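4. Setting up your first landing page and mailing sequence

Read section 3 (Connecting your domain) before you start. The steps below assume that your Iltix account is active and that your domain shows as Verified on the Account screen.

You will need:
The login for your Iltix account
The file you intend to give away (PDF or MP3, no larger than 80 MB)
A postal address that can be shown at the foot of each email

4.1 Creating the landing page

1. Open Pages and select New page.
2. Choose a layout. Robles is a single-column layout with the sign-up form at the top. Etbridge has two columns and places the form on the right. The layout can't be changed after the page has been published.
3. Type a page name. The name is used in reports and isn't shown to visitors.
4. Click the headline box and enter your headline. Headlines longer than 80 characters run on to a third line on most phones.
5. Enter the body text. If you paste from a word processor, select Paste as plain text. Hidden formatting can stop the form from loading.
6. Select Form, then tick the fields you want to collect. Email address is always ticked.
7. Select Save draft.

Note: A draft has its own preview address. Anyone with that address can see the page, but sign-ups made on it are not stored.

4.2 Attaching the free download

1. With the draft open, select Delivery.
2. Select Upload and choose your file. Wait until the status changes from Checking to Ready.
3. Set Link expires after. The default is 7 days.
4. Under Send by, select Email. The other setting, On screen, shows the link straight after sign-up, and does not test whether the address is real.
5. Save.

Caution: Replacing the file does not update links that have already been sent. People holding an old link will receive the old file until the link expires.
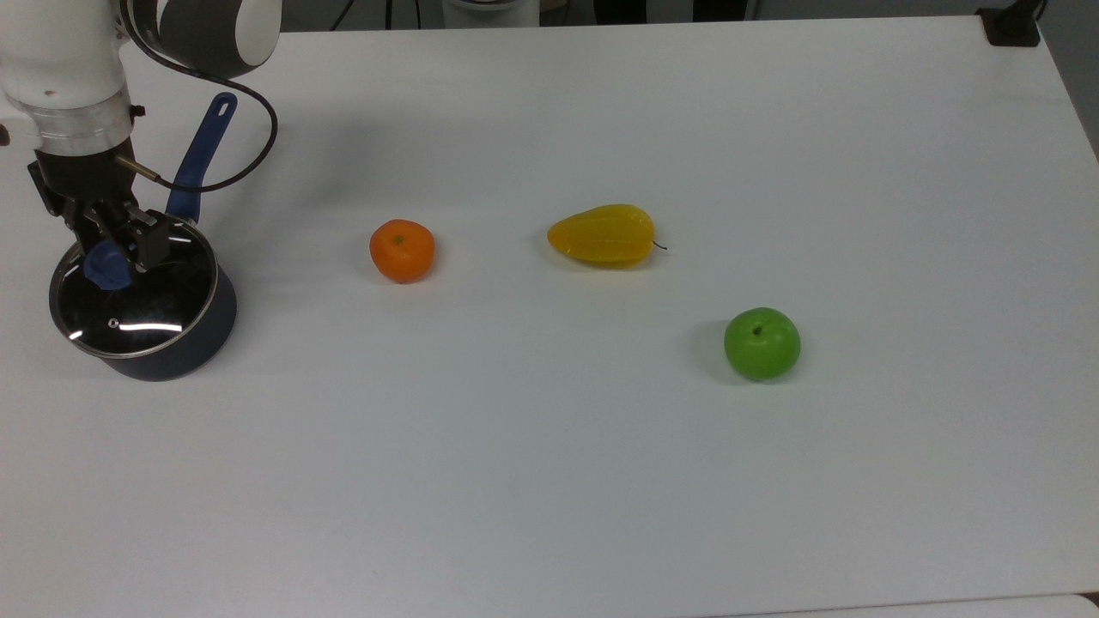

If the status stays at Checking for longer than ten minutes, select Cancel and upload the file again under a shorter name. Spaces and accented letters in file names are accepted. The signs & and % are not.

4.3 Building the mailing sequence

A sequence is a set of emails sent at fixed intervals after someone signs up. Each landing page can be linked to one sequence only. A sequence can be linked to any number of pages.

1. Open Sequences and select New.
2. Add the first email and set its delay to 0. This is the email that carries the download link. Place the cursor where the link should go and select Insert > Delivery link.
3. Add further emails. The delay on each one is counted from the email before it, not from the sign-up.
4. For each email, complete the subject line and the sender name. Leave Reply-to blank to use the account address.
5. Set the sending window. A window of 9.00 am to 5.00 pm holds back any email that falls due outside those hours and sends it when the window next opens. The first email ignores the window.
6. Select Link to page and pick the page made in 4.1.

Note: Times follow the time zone of the account. Subscribers' own time zones are not used.

4.4 Taking payment for an offer

Skip this part if you are only building a list. Payments are handled by Enow, which must be connected under Account > Payments.

1. Open the sequence and select the email that contains your offer.
2. Select Insert > Payment button.
3. Enter the price and the name of the product as it should appear on the receipt.
4. Tick Remove buyers from sequence if the remaining emails promote the same product.

Caution: Test mode is on when Enow is first connected. Buttons will appear to work in test mode, but no money is taken. Turn it off only after completing 4.5.

4.5 Testing and publishing

1. On the page draft, select Send test and enter an address that is not the account address.
2. Open the test email and follow the download link. Check that the correct file opens.
3. Follow the unsubscribe link. The test address should move to the Removed list.
4. Return to Pages and select Publish.

Error codes seen at this stage:

344 - The page has no linked sequence. Repeat 4.3, step 6.
838 - The footer has no postal address. Add one under Account > Details, then publish again.

A published page can take up to an hour to appear at your own domain. To reports and split testing, see section 5.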